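Minutes, Harju Paper Crafters monthly get-together
2022-05-23
Typed up by whoever had the working pen (me again!)

We started a little late because the door code had changed, and then we all had to admire each other's stickers for a while, so please don't hold me to the order of things.

Last month's minutes. Approved, with one fix. I wrote that we'd voted to stop using washi tape on the shared calendar. We voted to stop using GLITTER tape on the shared calendar. Washi is fine. Washi is very fine. Sorry for the panic in the group chat.

Envelope swap. Our big item! We're doing handmade envelopes this round, and I am so excited I've already folded a stack out of old road maps. Everyone makes 6, all different, any size that will go through the mail without extra postage (so no wax seals on the front, please, I learned that one the hard way). Scrap paper, wallpaper samples, book pages, whatever you've got. We talked for a long time about whether liners should be required. I was for it, I lost, liners are optional. You'll get 6 back from other people, mixed up, and there was a motion to let us each peek and pick one favorite first. That passed with a lot of giggling.

Templates. We went over the two we have. The Nedent template is the one with the deep flap, and most of us like it, but the side tabs come out skinny and pop open if you use a glue stick. I've been adding a quarter inch to each tab and it helps a ton. The older one from the binder is sturdier but wastes paper. Decision: we keep both, and I'll draw the wider tabs onto the Nedent one and make copies.

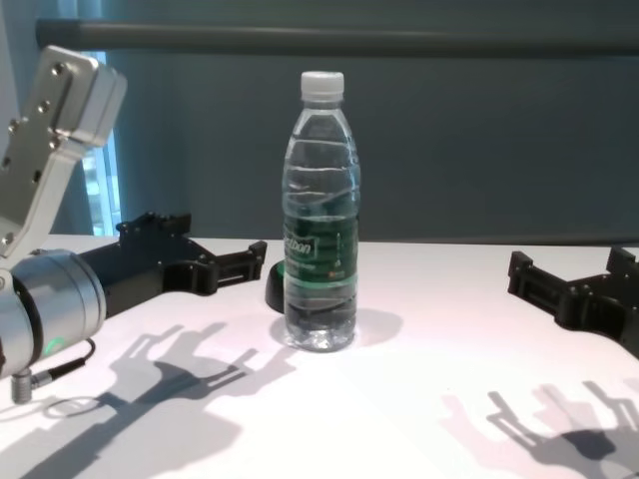
A member who folds mostly for kids' parties wanted to know if we could have a mini size too, for gift tags and tooth fairy notes, and offered to work out the measurements at home. Yes please! We all said yes before the sentence was even finished. Bring it next time and we'll trace it.

Paper order. We have 232 dollars in the kitty. The Pliltolov text-weight pack folds beautifully and doesn't crack along the crease, so we agreed on 3 packs, in cream, sage and the dusty pink. I asked for the mustard and was outvoted (I'll live). There was a question about cardstock and the answer is not for envelopes, it's too bulky at the corners. If you want some for covers, tell me and I'll add it on your own dime.

Scoring boards. Treltico is the brand we have now and the grooves are getting worn on one side. We didn't decide anything. Somebody suggested flipping to the other side and using a bone folder with a lighter hand, so we'll try that before we spend money. Please wipe the glue off when you're done, I scraped for ages.

Other stuff. The scrap box is overflowing again. Take some home! If it's smaller than a playing card it can go in the recycling. The long metal ruler is still missing, so check your tote bags. Also the snack list has 2 open spots and pretzels count as a snack, I checked.

To do before next time:
Me: wider tabs on the template, copies, place the paper order
Everybody: 6 envelopes, swap box goes by the sink
Mini size: measurements and one folded sample
Ruler: please come home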